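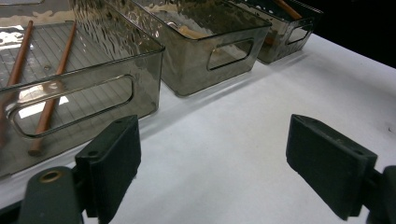

Vundis ships firmware 2 for its split keyboard, moves key maps on to the board

Posted in Input Devices, October
By the hardware desk

Vundis has released version 2 of the firmware for the Pedik, its split mechanical keyboard, along with a new configuration program called Oslow. The update stores key maps in the keyboard's own memory, so a layout edited on one computer works on any other without extra software. It is a free download for existing owners.

Under the first version of the firmware, the Pedik held only the factory layout. Custom maps lived in a background program on the host and were lost when the board was plugged into a different machine. Office users were the worst affected, as many of them can't install software on a work computer. The background program is no longer needed and can be removed once the update is in place.

The Pedik's controller reserves 2498 bytes for user data. Key maps and macros share this space. A layer that changes only a few keys takes up very little of it, as the firmware records the differences from the base layer and skips the rest. Long text macros fill the memory fastest, and Oslow shows the remaining space at the foot of its window.

Scanning has also changed. The matrix is now read 900 times a second in wired mode and 800 times a second when the two halves are joined by the long cable, which needs a slower link to stay reliable. Key debounce can be set separately for press and release. The release notes advise leaving the press value alone unless a switch is chattering.

Tap-and-hold keys get a new option. A key that types a letter when tapped and acts as Shift or Control when held can now be told to resolve early if a key on the other half is pressed. This should cut down on stray capitals for people who keep modifiers on the home row – a frequent complaint on the company's support board. The option is off by default and is set per key.
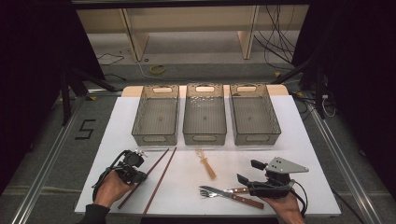 Installing the update

Both halves have to be updated, and the left half must go first. The steps given by Vundis are as follows.

1. Export the old key map from the background program and save it somewhere safe.
2. Unplug the link cable and connect the left half directly to the computer.
3. Hold the outer thumb key while plugging in, then choose Update in Oslow.
4. Repeat with the right half, then reconnect the link cable.
5. Import the saved map. Macros with delays have to be entered again by hand.

If the halves are running different versions, the right one stays dark and types nothing. This does no damage and clears when the second update is finished. Going back to the old firmware is possible, but erases the stored map.

Boards fitted with the Chege controller, used in the earliest production batch, can take the update but don't support separate debounce settings. The controller name is printed on the label under the left half.

Oslow runs on Windows, macOS and Linux. A version that works inside the browser is planned, with no release month given. Vundis says the file format for key maps is now documented and will stay the same through the life of version 2.

Comments (4)

thumbcluster
Updated both halves over lunch. The import kept all my layers but swapped left and right Alt. Easy fix in Oslow, worth checking before you start typing.

row_stagger
Is the base layer counted in the memory total, or only the ones on top of it?

thumbcluster
@row_stagger Only what you change. Mine showed the full amount free until I edited something.

nkro_fan
Mine has the Chege controller and one chattering E key, so the debounce part is no use to me. I'll swap the switch. The home row option works well though, had it on all morning.

Contact the news desk | Copyright the publisher, all rights reserved | Back to top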